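Laundry Room Use in a Student Residence: Waiting Times and a Trial Booking Sheet

Viktória Deák, Barnabás Lakatos, Reiko Fukuda
Course supervisor: Cinzia Bellini
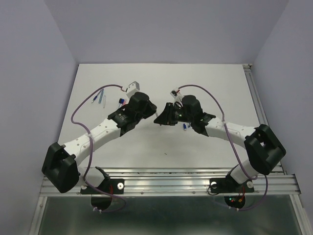 1. Background

Nollstead is a student residence with 200 rooms on four floors. All residents share one laundry room in the basement, next to the bicycle storage. Complaints about the laundry room come up at almost every house meeting, and most of them are about the same two things: arriving to find every washer in use, and finding finished loads left sitting in the drums. We wanted to know how much of the problem is a real shortage of machines and how much comes from everyone washing at the same hours.

Two of us live in the building, so we had opinions before we started. Barnabás does not, and he did most of the coding of the answers for that reason.

2. Data

The washers run on a card system, and the building office keeps a log of every paid cycle. Emese Balogh at the office gave us the log with the card numbers removed. It has a start time, a machine number and the program chosen. We used two periods of equal length, both during term. The first had no booking of any kind. During the second, a paper booking sheet hung on the laundry room door.

The log shows 2,104 wash cycles in the first period and 2,382 in the second. The log does not cover the dryers, which are free to use, so everything below is about washers only.

We also put a short questionnaire in the mailboxes. It asked when people usually wash, how often they had to go back upstairs with a full bag, and whether they had ever taken someone else's clothes out of a machine. Answers were anonymous and went into a box by the front entrance.

3. The booking sheet

The sheet was a grid with one column per washer and one row per hour, from 7 a.m. to 11 p.m. Residents wrote their room number in a square. We agreed on two rules with the office. A slot was lost if the person was ten minutes late, and one washer always stayed unbooked for people who did not want to plan ahead.

Our first version of the grid, which we called Beta in our notes and then kept calling Beta, had half-hour rows. A normal cotton program takes longer than that, so people were booking two squares and sometimes only getting one. We switched to hourly rows before the second period began. The pen on a string also went missing twice and was replaced with a pencil.

4. Results

In the first period, use was heavily bunched. The evening hours from 6 p.m. to 9 p.m. were the busiest, and the early morning was nearly empty. In the second period the evening was still the busiest time, but the late morning and early afternoon filled up noticeably. The rise in total cycles came mostly from those hours. Evening use hardly changed, which fits with the washers already being full then.

The questionnaire answers agree with the log on this point. Several people wrote that they had moved to the middle of the day once they could see on the sheet that it was free. One person wrote that they had been taking their washing to a relative's apartment before and had stopped doing so.

Abandoned loads remained a problem. The sheet made it clearer whose turn it was, but it did not make anyone come down on time. Some answers described arguments about this – usually over whether the next person may empty the machine and where the wet clothes should go.

5. Limits of the study

The two periods fell at different points in the term, and the second was colder. People may simply have had more to wash. We also cannot tell from the log whether one person ran many cycles or many people ran one each. The questionnaire was returned mainly by residents on the lower two floors, perhaps because they pass the box more often.

The idea of keeping one machine free comes from an earlier course report by Tóth on shared kitchens, where one stove was left out of the rota. We did not test the room without that rule, so we cannot say what it contributed.

6. Suggestions to the residence

Keep the paper sheet, with hourly rows. Put a shelf or a set of baskets by the washers so that finished loads have somewhere to go. Kurka, the house newsletter, could print the quiet hours at the start of each term in September, when new residents move in and have not yet settled on a time.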